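From: Samina Magsi
To: tradville-makers list
Date: 8 Apr 2018
Subject: Re: [tradville-makers] Open day at Trernov – anyone go?

Ambros Lanz wrote:
> Did anyone from the list make it to the Trernov open day? I had the
> parking pass and then my sister's basement flooded, so that was that.
> Mostly I want to know whether the arms do anything on their own or if
> it's still a person behind a curtain. Also whether they fed you.
>
> Ambros

Ambros,

They fed us. There were bagels until Ferenc got there.

Four of us drove over from Tradville: me, Ferenc Gál, Hina Naqvi and Daniyal Bhutto, who navigated, so add a tour of the Nilby exit ramps to the program. The lab is on the second floor behind a dentist. You sign in, you get a sticker, and a cheerful young man asks you not to lean on anything.

To answer your real question, there is no curtain. The morning session was all driven by a person, and they said so up front, which I liked. The afternoon had some runs on the learned controller. They handed out a sheet saying the controller was trained on 1204 recorded runs and they want 2000 by August. Hina asked how many of the 1204 were good ones and got a very long answer.

What I wrote down, in the order I wrote it:

1. The shelf station

The household setup has blue brick wallpaper and a shelf of things that real people own, which makes a nice change from colored blocks. The job is to take one book off a pile and leave the pile where it was. I've had trouble with that one myself. The book on top was a paperback of the Shijing, and beneath it were children's picture books that have clearly been loved by actual children, with frayed edges and curled pages and crumpled paper drooping over the front of the board. Daniyal wanted to know how you get a flat finger under a flat book. You mostly don't, apparently. You push it until a bit sticks out and then pinch. They put the wrist camera up on a monitor, and I found I was holding my breath over a paperback.

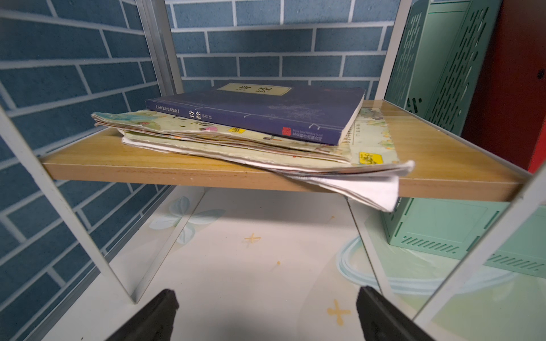

2. The laptop station

This drew the crowd, I suspect because everyone was hoping to see a laptop hit the floor. Same wallpaper, plus a tabletop covered in roses that my grandmother would have fought you for. There is a black folding laptop stand with slots and notches and crossed braces, the kind that bites your thumb, and the arms are supposed to deal with the laptop and the stand together. Ferenc has been telling us for two years that folding hardware is the hard part, and he was unbearable the whole way home.

I asked the operator what she watches for. She said the edge of the laptop, since it's thin and dark and so is nearly everything else in the wrist view. She also said she dreams about hinges.

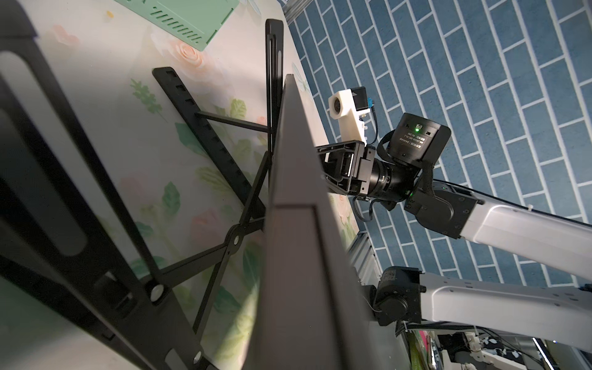 Gripper bracket up against the laptop's edge, stand at left.

I saw 3 attempts at this station. I would call 2 of them successes and the third a learning experience – the laptop was fine, and the person holding her hands under it may recover in time.

3. The talk

Skippable. Forty minutes, a lot of it about Cordero, their software for sorting the recordings. It looks useful if you have recordings to sort. The slides were white text on yellow. Hina took proper notes and will post them if somebody nags her, so please nag her.

What I'd steal for our own bench: the patterned tabletop. We've been doing everything on plain gray board and then wondering why our stuff falls apart at Daniyal's kitchen table. Roses are cheap. I'm also looking at their sensor mount, a white 3D-printed thing that sits on top of the gripper bracket. Ours is held on with tape and I've stopped defending it.

They said they'd probably run another one. You can use your parking pass then, though the lot was free and no one checked ours.

How's the basement?

Samina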